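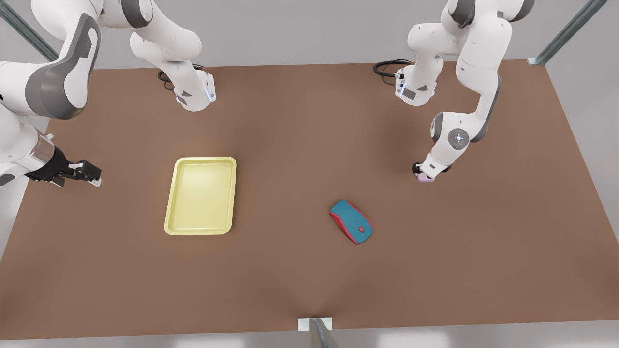 ## 재판 방청 기록 참여자 모집

유명인이 피고인석에 앉으면 기자석은 꽉 찬다. 선고가 끝나면 홍보 담당자가 입장문을 내고, 양쪽 지지자들은 그 입장문을 두고 싸운다. 정작 증인신문에서 어떤 말이 오갔는지 끝까지 들은 사람은 드물다. 클레센(Clesen)은 성범죄 재판을 처음부터 끝까지 방청하고 기록할 사람 9명을 찾는다.

미리 말해 두자면, 우리는 방청 기록이 사법부를 바꾼다고 믿지 않는다. 그런 문구를 단 모집 공고를 여럿 봤고, 대개 첫 보고서만 나오고 끝났다. 우리가 지금까지 모은 기록은 559건이다. 그중 쓸 만한 것이 얼마나 되는지는 편집을 맡은 비오리차 호지치(Viorica Hodžić)에게 물어보면 꽤 박한 대답이 돌아온다.

**하는 일**

- 배정된 공개 재판을 방청하고 정해진 양식에 맞춰 기록
- 재판부, 검사, 변호인이 피해자에게 던진 질문의 표현을 되도록 그대로 옮기기
- 비공개로 전환되면 퇴정하고, 그 시각만 적기

**조건**

활동은 3월에 시작하며 오전 9시까지 법원에 갈 수 있어야 한다. 법학 전공 여부는 보지 않는다. 교통비와 식비는 영수증대로 지급한다. 활동비는 따로 없고, '값진 경험'으로 대신하겠다는 말도 하지 않겠다. 형편상 어렵다면 지원하지 않는 편이 낫다.

사건 당사자나 소속사, 대리인과 이해관계가 있는 사람은 받지 않는다. 특정 피고인의 팬이거나 그 반대인 경우도 마찬가지다. 방청 중 알게 된 피해자의 신원은 어디에도 쓸 수 없고, 개인 계정에 재판 후기를 올리는 것도 안 된다.

**지원 방법**

최근 읽은 재판 기사 한 편을 골라, 그 기사만으로는 알 수 없는 점을 1000자 이내로 써서 보내면 된다. 자기소개서는 받지 않는다. 정의감에 대한 긴 설명도 필요 없다. 글은 테오도라 콜레프(Teodora Kolev)가 모두 읽고, 떨어진 사람에게도 답장한다. 접수는 클레센 누리집의 모집 게시판에서 받으며, 자리가 차면 공고를 내린다.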